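Drastmont Repair and Reuse Shed: progress report to the Surkunance Fund
Prepared by Kayode Odukoya, project lead

We have had a cracking first half of the year and I'm very glad to be able to write it all down for you. The last report, in January, was mostly about waiting for the lease. Since then we have got the keys, wired the back half of the building, opened on Saturdays and then, when the queue went out of the door, on Wednesday evenings as well!

Your grant covered the benches, the lighting and the first year's rent, and all three are now paid for. The lighting came in under the quote by £901, and with your agreement in the spring we moved that across to the tool library.

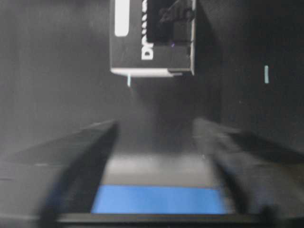 Page last changed: Friday, June 6, 2025

Repairs
We logged 1109 items brought in up to the end of last month, against the 600 we promised you for the whole year. Lamps, toasters and bicycles make up the bulk of it, with a surprising run of sewing machines after the piece in the Grikmont newsletter. Where we can't mend something we strip it for parts, and the parts drawers are now good enough that people come in just to ask for a knob or a hinge. One man left with the exact oven dial he had been hunting for since before Christmas and was so pleased he came back the week after with a cake.

Clothing repair has been slower. We have the machines but only two people confident enough to teach on them, and both work shifts. Tamunoemi Ogunleye has written a short beginners' course (hems, zips, patches) which we tried out over four evenings. It filled up straight away, and several of the learners now take in simple jobs themselves, so I'm hopeful the waiting list will come down over the summer.

Training
We said we would train 12 people to test small electrical items safely. We have trained 18. The extra places came from Abubakar, the hardware shop on the corner, who lent us a second tester and let us use their upstairs room on Monday evenings. It's a lovely room - big windows, proper heating - and we'd like to keep using it.

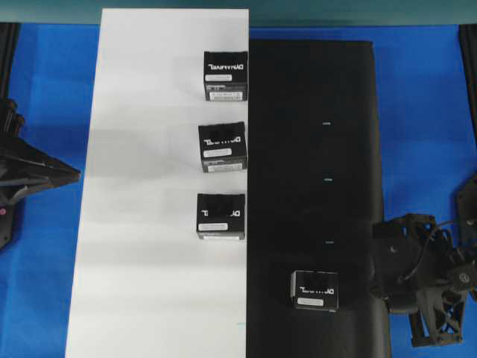
The part that has not gone to plan is the school sessions. We had two booked and both were moved because of exams, so neither falls inside this report. The school is still keen and we have pencilled in the first weeks of the autumn term. I would like to carry the £600 set aside for them over into the next period, if you are happy with that.

Money
Spending is on track apart from insurance, which went up when we added the evening opening. We have met the difference from the donations tin, which takes around £40 on a good Saturday. The full sheet is attached with the receipts.

Next six months
The tool library opens properly in July, with drills, sanders and a carpet cleaner to start with. Tamunoemi is running the sewing course again, this time with a daytime group for people who can't get out in the evening. We also need to sort the front step, as the temporary ramp is heavy and takes two people to put out.

Do come and see us. Saturday mornings are the liveliest, and the kettle is on from half past nine.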